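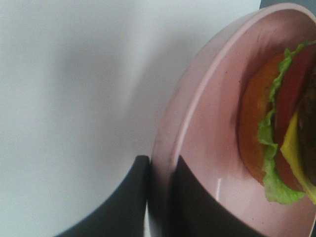 One reader asked whether a slip pocket can be added to a fabric notebook cover after the cover has been sewn. It can, but the result is seldom neat, and the pocket tends to pull at the side seams. The instructions on this page therefore place the pocket in the lining before the cover is assembled. A short section near the end deals with covers that are already finished.

Sewing a Lined Notebook Cover with an Inside Pocket

Revised 1/3/18

This tutorial is part of the Prodley series of sewing instructions for small gifts. It is suitable for a sewer who can stitch a straight seam and turn a corner. No zipper or other closure is used.

Materials

Outer fabric, one piece
Lining fabric, one piece of the same size
Pocket fabric, one piece
Lightweight fusible interfacing, one piece
Matching all-purpose thread (a 1000-yard spool is sufficient for a number of covers)
Ribbon for a bookmark, 14 inches
Fabric marker, ruler, pins, sharp scissors and a blunt turning tool

Medium-weight cotton is recommended for a first cover. The sample cover was made in Vurska cotton with a Buzatu lining, though any two fabrics of similar weight may be substituted. Velvet and heavy tapestry are attractive but shift under the presser foot, and should be left until the method is familiar.

Measuring the notebook

Close the notebook and measure its height. Add 1 inch. This figure is the cut height of the outer fabric, lining and interfacing.

Next, wrap a tape measure around the closed notebook, from the front edge, across the spine, to the back edge. Add 5 inches for the two inside flaps and 1 inch for seam allowances. This figure is the cut width.

Notebooks of the same stated size differ from one maker to the next, and a thick notebook may need more ease at the spine. Measure the notebook that will be used – do not rely on the size printed on its label.

Cutting

1. Press all fabrics before cutting. Wash them first if the cover is likely to be washed later.

2. Cut one outer piece, one lining piece and one interfacing piece to the measurements obtained above. Directional prints should be checked at this point so that the design stands upright on the front cover.

3. Cut the pocket piece 5 inches wide and 7 inches high. For a very small notebook, reduce both measurements. The finished pocket must fit on the center part of the lining, clear of the flaps and the spine.

Preparing the outer fabric

1. Place the interfacing on the wrong side of the outer fabric with the adhesive facing down.

2. Cover with a pressing cloth. Press firmly, lifting the iron between positions. Sliding the iron may stretch the interfacing.

3. Allow the piece to cool flat before handling it.

Any decoration that is to be sewn down, such as a ribbon band or an appliqué, should be attached now. Beads and rolled flowers are best added by hand after the cover is complete. Keep them away from the seam lines.

Making the pocket

1. Fold the pocket piece in half with right sides together, so that it measures 5 inches wide by 3 1/2 inches high. The fold is the top of the pocket.

2. Sew around the three open sides with a 1/4 inch seam allowance, leaving a 2 inch gap in the lower edge.

3. Clip the corners and turn the pocket right side out. Press, tucking in the raw edges at the gap.

4. Topstitch close to the folded upper edge.

5. Lay the lining right side up and mark the spine and flap lines. Pin the pocket to the section between the spine and one flap line. Sew down one side, across the bottom and up the other side, and backstitch at both upper corners. The lower seam also closes the gap.

Assembling the cover

1. Pin one end of the ribbon to the top edge of the outer fabric at the center of the spine. Let the rest of the ribbon lie toward the middle of the piece, and pin it away from all edges.

2. Place the lining on top, right sides together. The pocket opening should face the same edge as the ribbon.

3. Sew the two short ends only, with a 1/2 inch seam allowance. Turn right side out and press both seams flat. Topstitch each end.

4. Turn the piece wrong side out again. Fold each short end in toward the middle by 2 1/2 inches, between the two layers, so that it lies against the right side of the outer fabric. Pin through all layers at the top and bottom.

5. Sew the long top edge with a 1/2 inch seam allowance. Sew the bottom edge in the same manner, leaving a 4 inch gap near the spine.

6. Clip the corners, taking care not to cut the stitching. Turn the cover through the gap and ease out each corner with the turning tool.

7. Flip the flaps to the lining side, press the whole cover, and close the gap by hand with a slip stitch. Trim the free end of the ribbon at an angle and seal it with fray preventer.

Fitting the notebook

Open the notebook and bend its covers back gently. Slide both into the flaps at the same time. If the fit is tight at the corners, remove the notebook and press the seams once more. A cover that is too loose can be corrected by restitching the top edge slightly inside the first seam.

Adding a pocket to a finished cover

Make the pocket as described and sew its lower gap closed. Remove the notebook. Attach the pocket to the lining by hand with small, closely spaced slip stitches that do not pass through to the outer fabric. A pocket attached in this way will hold cards or a folded note – it should not be expected to carry a pen.

Care

Cotton covers may be hand washed in cool water and dried flat. Press on the lining side. Covers with beads or feathers should be spot cleaned only.

Related instructions: Pattern 357, Utis Pencil Roll; Pattern 20, Plain Bookmark with Tassel.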